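Steda ポータブルEV充電器「Dronport」 商品ページ

当店でいちばん問い合わせの多い、200Vコンセント用の持ち運び充電器です。店主の私が、自分の車で使いながら書いています。
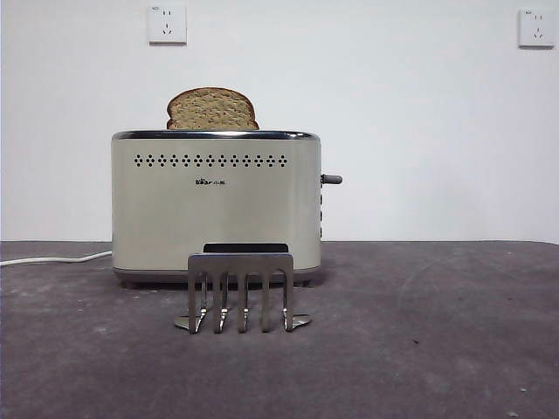

この充電器、家のコンセントにそのまま挿して使えますか?

EV用の200V屋外コンセントが付いているお宅なら、挿すだけで使えます。エアコン用の200Vや、普通の100Vコンセントには対応していません。形が似ていて変換すれば入りそうに見えるものもあるんですが、変換アダプターをかませるのはやめてくださいね。コンセントがまだないお宅は、先に電気工事店さんに見てもらってください。

■ どんな商品か

Stedaというメーカーが出している普通充電用のケーブルで、途中に弁当箱くらいのコントロールボックスがぶら下がっている、あの形です。うちで扱いはじめて2代目のモデルになります。初代は正直ボックスがでかくて、トランクの床下に入らない車がけっこうあったんですよ。今のは薄くなって、私の車だとジャッキの横のすき間にすぽっと入ります。これがうれしくて、入荷した日に自分用を1本よけました(仕入れ値で買いました、すみません)。

車側のコネクターは国内で普通に使われているType 1です。国産のEVとPHEVはだいたいこれで、輸入車も日本仕様なら合うものがほとんどです。ただ、並行輸入の車だけは本当にまちまちなので、充電口の写真をメールで送ってください。見ればわかります。

急速充電はできません。たまに「これで30分で満タンになる?」と聞かれるんですが、なりません! 夜に挿して朝に外す、そういう道具です。

■ 電流の切り替え

ボックスの横のボタンで、電流を落として使えます。うちは築年数のいった家で契約容量もそんなに大きくないので、夜ごはんの支度の時間に充電を始めるとブレーカーが心配なんですよね。なので帰ってきてすぐ挿すときは低いほう、寝る前なら高いほう、と使い分けています。

切り替えは車に挿す前にやってください。充電中にボタンを押しても変わりません。これは故障ではなく仕様です。説明書の真ん中あたりに小さく書いてあるだけなので、問い合わせの常連になっています。

前回の設定は覚えてくれます。停電のあとも同じ設定で戻ります。私は低いほうにしたまま忘れて、朝になって「あれ、思ったより入ってない」というのを何度かやりました。出かける前の晩は表示を見るくせをつけたほうがいいです。

■ タイマー

本体のタイマーは、開始を遅らせるだけの簡単なものです。夜間が安い料金プランの方は、車のほうの予約充電を使うほうが細かく設定できると思います。両方いっぺんに使うと、お互いに待ち合ってしまって朝までなにも始まらないことがあります。どちらか片方にしてください。うちは車側で午前1時に設定して、本体のタイマーはずっと切ったままです。

アプリはありません。Wi-Fiもありません。私はそこがむしろ好きなんですけど、スマホで電気代まで見たい方には物足りないはずです。その場合は壁付けのErikのほうを見てください(この下に書いています)。

■ ケーブルのこと

太さのわりにやわらかいです。とはいえ冬はやっぱり硬くなります。11月に入ったころから巻きにくくなって、1月の朝なんかは手袋なしで巻きたくないですね。コツは、コネクター側から大きめの輪で巻いていくこと。肘に引っかけて小さく巻くやり方はケーブルにねじれのくせがつくので、私はやめました。

雨の日の充電は大丈夫です。コネクターもボックスも屋外使用が前提の作りになっています。ただしボックスを水たまりに置くのはだめです。付属のフックで壁かフェンスに吊るしてください。フックがない場所なら、裏返した植木鉢の上でもなんでもいいので、とにかく地面から離してほしいです。コンセントにボックスの重みが全部かかる吊り方もいけません。

コネクターの先のキャップは、使ったあと必ず閉めてください。前に、外していたら中にクモが巣をかけていたというお客さまがいらっしゃいました。エアダスターで飛ばして、無事だったそうです。

■ ランプの見かた

緑の点灯は待機中、緑の点滅は充電中、青は充電が終わったか車側が止めている状態です。黄色は温度が上がって電流を下げているとき。夏に直射日光の当たる場所だとたまに出ます。日陰に移してしばらく待てば戻ります。

赤は止めてください。いったん車から外して、次にコンセントから抜いて、数分おいてから挿しなおします。それでも赤ならコンセント側の漏電やアースの不良も考えられるので、うちか工事店さんに連絡を。赤のまま何回も挿しなおして試すのは危ないのでやめましょう。

■ 壁付けのErikとどっちがいいか

これ、店でもいちばん長く話しこむところです。

毎日同じ場所に停めて、車を当分乗り換えないなら、私は壁付けのErikをすすめます。ケーブルを出したりしまったりしなくていいのは、思っている以上に楽です。雨の夜に荷物を持ってトランクをごそごそするの、1週間で嫌になりますから。

Dronportが向いているのは、賃貸で工事を最小限にしたい方、実家と自宅の両方に200Vコンセントがある方、それから旅先の宿で借りて充電する方。宿はコンセントだけあってケーブルは持参、というところがまだあるので、予約のときに聞いてみてください。私は帰省用にこれを積んでいて、自宅の壁にはErikが付いています。結局どっちも買ったわけで、あんまり参考にならないかもしれません。

■ いっしょに買う方が多いもの

収納バッグはHutchinsの丸型が合います。Dronport専用品ではないんですが、輪にしたケーブルがちょうど収まって、底が硬いのでトランクの中で立ちます。内側がさっと拭ける生地なので、濡れたまま入れてもあとで拭けば大丈夫。ただ、入れっぱなしはさすがににおいます。帰ったらファスナーを開けておいてください。色は黒と紺で、紺はしょっちゅう切らしています。

南京錠は本体に付属しません。コネクターのレバーに穴があるので、つるの細いものを用意すれば掛けられます。車のほうで充電中にロックがかかる車種なら、なくても困らないと思います。

■ 商品の内容

本体(コントロールボックス一体型ケーブル)
壁掛け用フックとネジ
コネクターキャップ(本体に取り付け済み)
日本語説明書、保証書

品番 2788
メーカー保証 2年

保証書には販売店印が必要です。うちで押してから発送しますので、箱といっしょに捨てないでくださいね。転売品や中古で手に入れたものは、申し訳ないのですが保証の窓口になれません。

■ 送料と発送

大きさの都合で宅配便のみです。箱の縦・横・高さを足すと84センチになるので、宅配ボックスに入らないマンションもあります。心配な方は受け取り時間を指定してください。

在庫があれば、お昼までのご注文はその日に出しています。木曜は定休なので、水曜の午後のご注文は金曜の発送になります。急いでいる方は備考欄に「急ぎ」とだけ書いてもらえれば、できるだけ早い便を探します。

■ 返品について

未開封なら到着から1週間以内でお受けします。開封後は、初期不良のとき以外はお受けしていません。いちばん多いのが「コンセントの形が合わなかった」なんです。注文の前に、ご自宅の屋外コンセントの写真を1枚送ってもらえたら確認します。カバーを開けて、差し込み口が正面から見えるように撮ってもらえると助かります。夜でもメールは見ていますが、返事は次の営業日になることが多いです。

店頭にはDronportの実物を置いてあります。重さと巻きやすさは持ってみるのが早いので、近くの方はぜひ触りに来てください。駐車場の奥の200Vコンセントで、ご自分の車につないで試すこともできます。先客がいると少しお待たせするので、来る前に電話をもらえるとうれしいです。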